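The Redundant Link Nobody Tested

Every vendor of live production gear now sells the same promise, and I have stopped believing it. The word is "seamless." You bond four cellular modems, add a satellite path and a wired line if the venue has one, and the box picks whichever is healthy. If one drops, the viewer never knows.

I have spent enough evenings in trucks to be suspicious of any sentence with "never" in it. Last February we covered a regional cycling race with a Pullar encoder on the lead motorcycle and a second one in the chase car. On paper we had six paths out. In practice, five of them went through the same tower at the bottom of the valley, and when the crowd showed up with its phones, all five got slow together. We lost 80 seconds of the final climb. The status page stayed green the whole time.

Was the gear broken? No. It did what the manual says. My complaint is with the way it's sold. Four SIM cards from four brands can ride on one piece of fiber, and the salesperson either doesn't know that or doesn't care to bring it up. The spec sheet counts modems. I would like it to count ways of failing.

The same goes for latency figures. Daria advertises 330 milliseconds from camera to receiver. I don't doubt somebody measured that once, in an office, with a short cable and a good signal. Our own logs from a parking lot in light rain never got close. Ask what the number looks like at the worst minute of a three-hour show and you get a brochure.

Then there is price. The kit we were quoted came to $3,458 a month with data included, and "included" stopped at a cap we would have reached by the second weekend. For that money I could send a person out the day before to walk the site, test each carrier at each camera position, and write it all down. I know which one I'd trust on a hill.

I'm told the newer software fixes this. Slaoui says its system learns the route and predicts the dead spots. Maybe it does. I'd like to see it do that on a road it hasn't driven, with a crowd, before I hand over a purchase order. A demo on a route the vendor chose tells me how good the vendor is at choosing routes.
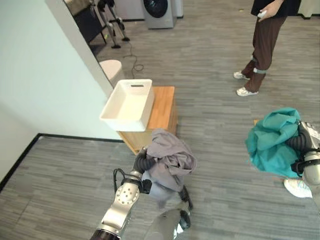 Small crews get hurt worst by all this. A big network rents the satellite truck anyway and treats the bonded box as a spare. A crew of three buys the box because it was told the box replaces the truck, and finds out otherwise in front of the client. So before you sign, ask for a week's loan and take it to the worst place you work. If they say no, keep your old gear another season.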